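Javbridge Opens Lunch Club for Older Residents in Zirkitdale

New weekday service brings a hot meal and company to people who live alone 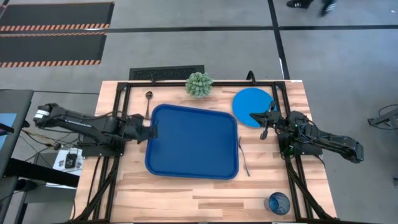 Vesela Ristić

ZIRKITDALE - Javbridge, the neighborhood meals organization, will open a weekday lunch club for older residents in June. The club will serve a hot meal at noon in the former Dauda furniture store on the main street of Zirkitdale. It is open to every resident over the age of 60, and no proof of income is asked.

The club begins with 50 places at each lunch. At the time of writing, 147 people have put their names on the list, and for this reason the first months will work with a rotation. Each guest will be offered two lunches a week in the beginning. When a place stays free on the day, it will be given by telephone to the next person on the list, before 10 in the morning.

Javbridge has delivered meals to homes in Zirkitdale for six years. The delivery service will continue without change, and people who receive it do not have to choose between the two. A guest who comes to the club on two days can still receive meals at home on the other days.

The idea for the club came from the delivery drivers. Many of them reported that the people they visit would like to talk longer than the route allows. A driver has 43 addresses on a normal morning and can stay only a few minutes at each door. Last winter Javbridge sent a short letter with the meals and asked if people would come to a common table, if there was one. The answers were more than we expected, and several were written on both sides of the paper.

The menu will be cooked in the building. There will be a soup, a main dish and fruit or a small dessert, with one main dish without meat every day. Guests with diabetes or with difficulty to chew are asked to say it when they register, so that the kitchen can prepare their portion separately. Coffee and tea are served until 2 in the afternoon, and guests may stay for cards or conversation until the doors close at 3.

Meals will be brought to the table. This was a wish in many of the letters, also from people who walk well but do not like to carry a full tray among chairs. Plates and glasses were chosen in strong colors, which some guests with weak eyesight find easier to see against a light table.

A lunch costs four dollars. Guests who cannot pay this amount may speak privately with the staff at the entrance, and the price will be lowered or removed. Monthly cards are also available and can be bought by a relative or a neighbor as a gift.

The rooms were repaired during the spring. The step at the front door was replaced by a ramp, and the old storage room at the back is now the kitchen. The floor was changed to one that is less slippery, and two restrooms were made wide enough for a wheelchair. The work was paid partly by a grant from the Iltosano Fund and partly by 100 households in Zirkitdale, who gave money after the collection in the autumn. Javbridge thanks all of them.

Transportation is still a question for guests who live on the hill streets, where the bus passes only in the morning and the evening. Javbridge is looking for drivers who can bring guests down before noon and take them back in the afternoon, one or two days a week. Drivers use their own car and are paid back for fuel - the lunch is of course free for them.

Before the opening, residents are invited to visit the rooms on any weekday between 4 and 6 in the afternoon. Coffee will be served, and it is possible to register at the same time. Family members are welcome. Those who cannot come in person can register through their delivery driver or by telephone at the Javbridge office, where calls are answered from 8 in the morning.

People who are already on the list do not need to register again. They will receive a letter with their first two lunch days, together with a form for food allergies, which should be returned before the first visit.

Journalists who wish to visit the kitchen or speak with future guests are asked to contact Vesela Ristić at the Javbridge office.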